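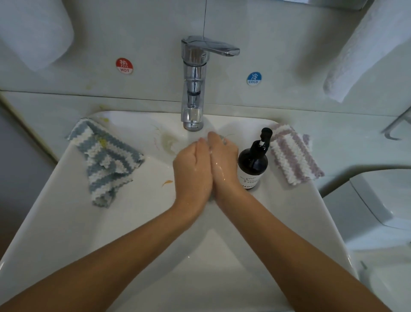 Stiniten has today published its first staff update on automation at the Trevbridge packing hall. The new sorting line has been in use there since October, and this thread sets out what has changed for colleagues. The line moves sealed trays, but tasks done by hand remain, and so do the hygiene rules that go with them. Hands are to be washed under running water with bare forearms, no watch and no jewellery, before every return to the hall. (1/6)

The line now handles 2508 trays a shift. Lifting from floor level has ended at Trevbridge. Colleagues who used to stack by hand have moved to checking, labelling and line care. (2/6)

No post has been removed as a result of the change. 44 colleagues have new job titles, and their pay grades are protected for the length of the present agreement. Letters confirming this have been sent to home addresses. (3/6)

Training on the Kershaw line controls is held in working hours and is paid. More than 111 places have been taken up so far. Night staff may attend a day session and claim the hours back through their shift lead. (4/6)

Staff have told us that the hall is quieter but that the work can feel more solitary. Break times on the checking stations have therefore been brought together, so that teams can take them at the same time. The rota in the canteen shows the new times. (5/6)

The Tedivura site will receive the same line next. Meetings with staff there begin on August 3, 2020. Questions may be sent to the site office in writing and will be answered in the next update. (6/6)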